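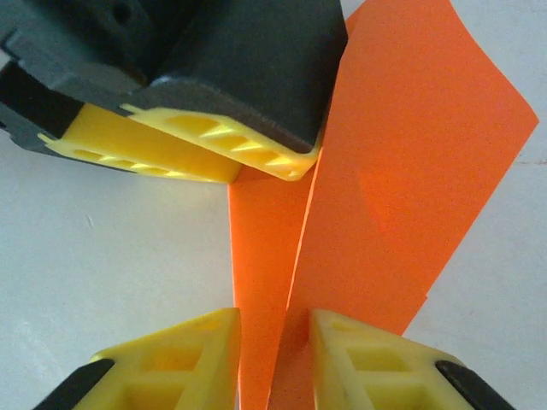
*Orange paper, folded into two flaps.*

I want to make a case for folding paper badly, on purpose, for a good long while before trying to fold it well. I have taught an evening paper folding class in Skundcombe for nine years, and I have come to think that the way most of us are taught to fold is the reason so many of us stop.

The usual way goes like this. You are given a square. You are told to bring one corner to the opposite corner and line them up exactly. You run your fingernail along the bottom. If the corners are off by a hair, you are told the whole thing will be off, and that is true, because a small error in the first fold gets bigger with each fold after it. By the time you reach the head of the crane, the beak is split and there is white showing on the wing. You put it in your bag and don't come back.

I did this to people for my first two years. I had learned that way myself, from a book, and I assumed it was the only way. I went around the tables fixing corners. I must have said "line it up" more than any other words in the English language.

What changed my mind was a student named Shuk-fan Chang. She came to the class with a stack of bright paper from Serrano, the stationery store by the old bus station, and she ignored my instructions completely. She folded each sheet once, wherever she liked, and set it down. Then she opened it and looked at it. Then she took another sheet. By the end of the evening she had a pile of sheets with one crease each and she had not made anything with a name.

I was a little annoyed, and I asked her when she planned to start. She said she had started an hour ago.

I have thought about that pile a lot since then. One fold, placed off center and at a slant, gives you two flaps of different widths. One is narrow and one is broad. If you let go, the broad one wants to swing out. If you press the crease hard it stays down longer. If the sheet is colored only on the surface, the crease shows up as a pale line where the color has cracked. All of that is in a single fold, and in a normal class we go past it in four seconds on the way to a frog.

So now my first class has no models in it. Everyone gets a stack of sheets and we fold each one once. I ask for a slanted fold, then a steeper one. I ask people to fold so that no edge meets any other edge. This is harder than it sounds. People's hands go straight for the corners. They have been lining up corners since kindergarten, and when you ask them to miss, they freeze up. One man told me it felt like parking across two spaces.

After a while they loosen up. They find out that thick paper pushes back and thin paper doesn't. They find out that a crease made with the side of the thumb is softer than one made with the nail. I could tell them these things, and I used to, but being told about a crease is not much use. You have to have it in your fingers.

There are good objections to this, and I have heard most of them.

The first is that it wastes paper. It does. In a normal term we go through 300 sheets before anyone makes a boat. I buy the cheap packs from Dresness for this, and I don't feel bad about it. The sheets can be used again for notes or for cutting, and the children of my students seem to be glad to have them. I would also point out that a class of people failing at cranes throws away plenty of paper too.

The second objection is that people pay for a class and want to take something home. This one I take more seriously. Somebody who has given up an evening and found a babysitter would like to have a thing to put on the refrigerator. I have lost students over it. A woman once asked me at the end of the first evening whether that was really all, and when I said yes, she picked up her coat and I never saw her again. I don't blame her. If all you want is one crane, you should take a class that will get you one crane, and there are plenty of those.

The third objection comes from a friend of mine, Maricel Lumanlan, who folds at a level I will never reach. She says accuracy is a habit and that bad habits set in early. If you let beginners be sloppy for a whole evening, she says, you will spend the rest of the term undoing it. She compares it to the piano. We have argued about this many times, usually over lunch, and once in a parking lot in the rain.

My answer is that a crooked fold and a sloppy fold are two separate things. A crooked fold can be made with full attention. You decide where the crease will go, you hold the paper still, and you press. A sloppy fold is one where you were looking out the window. When my students fold off the corners, they have nothing to aim at except the place they picked, so they have to look at the paper the whole time. With corners, you can get by on half your attention, since the edges tell you when you are done. Maricel doesn't accept this. She says I have just described a longer road to the same place. She may be right about the length.

I will give her one thing. For some models there is no way around strict accuracy, and students who want to make those need to switch over at some point and be careful about it. I now make the switch in the third class. I say so out loud, we clear away the old sheets, and from then on corners meet corners. The first fold of that evening is nearly always good. People who have put in creases all over the place seem to find it easy to put one in the middle.

I should say something about tools. There is a bone folder made by Drisier that people recommend, and it is a nice thing to hold. I own one. I don't let anyone use it for the first few classes, including me. It makes such a sharp crease that every fold comes out looking the same, and you can't feel what the paper is doing under it. Later on it is very useful for heavy stock.

I should also say something about color. White paper is the worst choice for a beginner. It is hard to see the crease, hard to see which side is up, and under a weak ceiling light the whole sheet turns into a gray blur. Use something strong. I like orange best, on a white table if you have one. The edges stand out clearly, and so does the fold. Red is almost as good. Dark blue is pretty but it hides everything. Patterned paper should be kept for gifts, and I would keep the kind with gold flecks away from anyone who gets upset easily, because the flecks come off on the hands.

Size matters too. The little squares sold for children are too small for learning. Start with a sheet big enough that you need both hands to turn it over. Your mistakes will be large and you will be able to see where they began. My hands are not small and I have never understood why we give the smallest paper to the people who know the least.

If you want to try this at home, it takes about as long as a cup of coffee. Take a sheet that isn't square. A plain letter sheet is fine, and one with a torn or uneven edge is fine too. Fold it once, lengthwise but on a slant, so that one side comes out wider than the other. Press the crease from the middle out to both ends. Let go and watch what the wide side does. Then open it up, turn it around, and put in a second fold that crosses the first. Stop there. Do thirteen sheets like that and spread them out on the table.

Some will look like nothing. One or two will look like a collar, or an open book, or the corner of a roof, and you will want to keep going with those. That is the moment I would like my students to reach before they ever see a diagram. They have a piece of paper in front of them and an idea about what the next fold should be, and they got the idea from the paper.

Shuk-fan stayed in the class for two terms. She did make a crane in the end, because I asked her to. It was a good one. She left it on the windowsill and took home the pile of single folds, in a shoebox with a rubber band around it.

Maricel and I are having lunch again next week. She has told me she is bringing a ruler.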